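# Plulari Teach Kit

Plulari is a leader-follower kit for teaching an arm a tabletop task. An operator moves the small leader arm, the follower copies it, and the software records both along with the wrist view. It works with a real follower or with the simulator that ships on the same drive.

**In the box**

- Leader arm with trigger grip
- Bench clamp and foot pedal
- Wrist camera mount
- Simulator license for one workstation
- Power supply and 7 ft cable

**Recording**

Press the pedal to start a take and press it again to end it. Hold it down for two seconds to throw the take away. Most sorting and placing tasks need roughly 66 good takes before the first training run. Takes are saved at 20 frames per second with joint positions, grip opening and camera frames in one file.

Hand guiding is also supported. Switch the follower to Free, hold it above the wrist and move it through the task. Keep your hand out of the camera's view.

**Simulator**

The simulator uses the same leader arm and the same file format. The starter set has a wooden table and a dark organizer with several compartments, seen from the wrist.
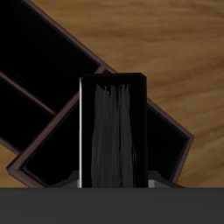
Simulated takes and real takes can be mixed in one training set, but keep the camera mount in the same position for both. If you change the mount, run the camera check again before you record.

**Ordering**

Part number 1406. Sold by Edance, Grikirton office. Ask for Katalin Szekeres for quotes or Chalerm Sombatkul for setup help. Spare trigger grips are sold separately.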